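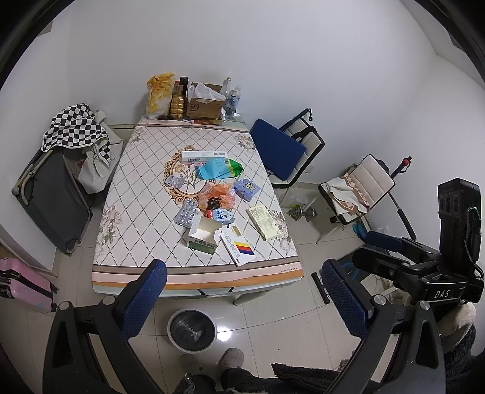 Small-Parcel Packaging Waste in Shared Student Housing
Project report, second-year module in Materials and Environment

1. Purpose

The project measured how much packaging enters a shared house with ordinary toiletries and pharmacy goods, and what share of its mass could go into the local paper stream. Food packaging was excluded. The work was done in Nernden during April under the supervision of Gorazd Golob.

2. Method

Residents of the Rorlow building placed empty cartons, tubes, blister packs and bags in a labeled bin on each floor. The bins were emptied every morning at 8:00. Items were separated by hand into paperboard, single plastics, and bonded materials (foil on plastic, coated board). Each item was weighed on a bench scale with a capacity of 1,000 g and a resolution of 0.1 g. Leaflets were weighed with their cartons. Tubes were cut open and rinsed, then left to dry overnight before weighing.

3. Results

The bins yielded 240 items with a total mass of 1,743 g. Of these, 188 were paperboard cartons. Cartons dominated by count and by mass. Blister packs were light, but none could be separated into foil and plastic by hand without tearing, so all were recorded as bonded.

Toothpaste cartons showed the largest gap between outer volume and contents. The tube shoulder sets the carton width, and the crimped end leaves a wedge of unused space along most of the length.

4. Sources of error

Two bins were used for general trash during the first week and their contents were discarded. Some residents flattened cartons and removed the leaflets, which lowers the recorded mass. Humidity in the storage room was not controlled.

5. Further work

The Ristić sorting key has a separate class for coated board. Repeating the sort with that key would show how much of the carton mass is in fact unsuitable for the paper stream.

Filed under: Student Work > Materials > Waste Audits

Comments (3)

Reto Frei: Did you weigh the inner seals from the tubes or leave them out?

mk_lab2: Section 4 should say which floors lost their bins.

Reto Frei: Agreed, and the scale calibration is missing too.

Related reports
Drying Times of Rinsed Plastic Tubes
Vomix Adhesive on Recycled Board: Peel Tests
Paper Collection in Nernden, a Route Study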